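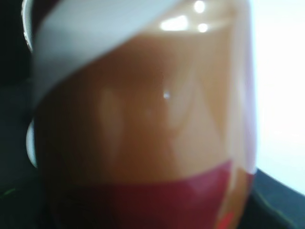 A staged rollout is the practice of giving a new version of the software to a few devices first and to the rest later, in the hope that the few will find the faults. The size of the first group is the only decision most people remember from this lecture, so let us get it out of the way. Choose a group large enough to contain the awkward customers. If every test phone in the building lives on a clean desk and is charged overnight by someone who is paid to charge it, you have learned how the update behaves on clean desks. A glossy brown mug with a white band across it will sit beside such a phone all day and never ask it to install anything at eleven per cent battery. Customers will.

Home | Modules | Timetable | Handouts | Past papers | Library | Contact

Mobile Systems Maintenance
Handout 4: Getting an update onto a phone that somebody is using

1. What is in the package

An over-the-air update comes in one of two shapes. A full package carries the whole system image. A delta package carries only the differences between the old version and the new one, and so is much smaller, and is also useless if the phone isn't on exactly the old version you had in mind. Students tend to prefer deltas until they have had to keep a table of them.

Our running case is the Jimero, a mid-range handset sold by Rultia in several regions. The October build exists as a full package and as deltas from the two previous builds. A Jimero that is three builds behind gets the full package, and its owner gets to find out what their data allowance is.

2. Slots

Older designs install the update from a recovery mode. The phone restarts, shows a progress bar and is a paperweight until it has finished. If the power goes at the wrong moment it may carry on being one.

Newer designs keep two copies of the system partitions, slot A and slot B. The phone runs from A while the update is written to B. At the next restart it tries B. If B starts properly it is marked good; if it fails a set number of times, the phone goes back to A. You should be able to draw this from memory, with arrows. User data is not duplicated, and the drawing should show that too. An app database converted to a new format on B may be unreadable when the phone returns to A, and "we rolled it back" is then a true statement that comforts very few people.

3. Stages

Rultia releases the October build in one region first. Within that region the server offers it to 3000 phones, waits, and then widens the offer. The phones are picked by hashing the device identifier, so that the same unlucky owners are not chosen each time. Put the version number into the hash. Leaving it out is the commonest mistake in the coursework and has been made by people with much better salaries.

Of those offered the update, expect a good many to do nothing. In our case 1053 phones had installed it by the end of the waiting period. The others were switched off, full, on a metered connection, or owned by somebody who presses "Later" as a matter of principle. Failure rates must be worked out against installs. Working them out against offers gives a prettier number, and you will be asked for it in meetings.

4. When to stop

Write the stopping rule down before the release. A rule written afterwards always turns out to permit whatever has just happened. The one used in the workshop is:

- pause if 20 or more phones fall back to the old slot
- pause if the rate of crashes at start-up is higher than on the previous build
- pause if the server stops receiving reports at all

The third gets left out. Silence looks very like success on a graph, particularly if the axis starts at zero.

Pausing means that no new offers are made. Phones which have already downloaded the package may still install it unless the client checks again before restarting. The Durkeo update client, which you will use in the lab, checks again. The earlier Venkataraman client did not, and you will be given its logs to read.

5. Security patches

These travel by the same road and are often bundled with the features, an arrangement that suits the release calendar. Note that the patch level and the system version are separate fields and can move separately. A phone may be on an old version with a recent patch level. Users read whichever one is at the top of the settings page.

For the lab

Bring your slot drawing. The session lasts about 60 minutes and the full package takes up a fair share of it, so start the download before you start talking. Read sections 2 and 4 again, and write a stopping rule for the Jimero release on one side of paper. Rules that include the phrase "if necessary" will be handed back.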